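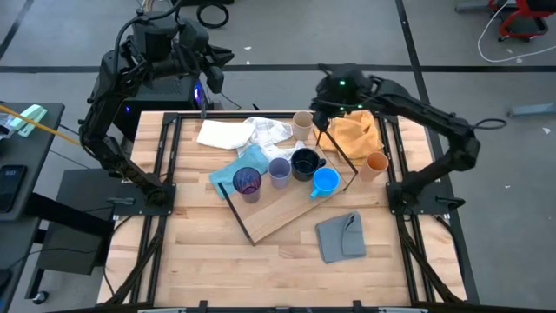
Wooden tray with black end bars, four of the cups on it.

Hernirgate cup set, tray and shelf rack: review by Lorena Barrientos

Print this page | E-mail this page

The set arrived in May under order no. 3204. I rated storage and handling separately.

Tray: rectangular, wood, black bar at each end. Four vessels fit along one side with the front portion left clear. The grain is even. I would like a deeper lip. Score: 13 out of 15.
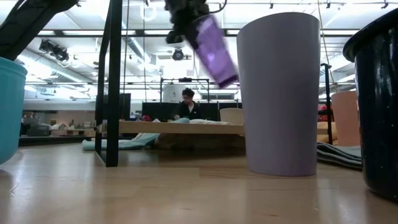

Purple translucent bottle above the lavender cup; speckled enamel pot at right.

The lavender cup is tall, with a slight taper and a matte finish. The rim is wider than the base, so a bottle brush goes in straight. The pot has a rolled black rim and is sold separately. 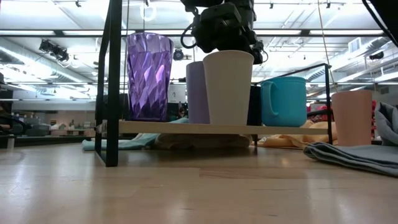 Five vessels on the cream shelf board, peach-pink cup beside the rack.

Rack: black metal, cream board raised a short distance off the table. It takes five vessels in a line if the lavender and white cups overlap. Mugs need extra width for the handles. The faceted purple tumbler is plastic and scratches more easily than the mugs. Cloths are not included.

Recommended for small kitchens. Buy a second board for larger sets.

This site uses cookies. Accept | Settings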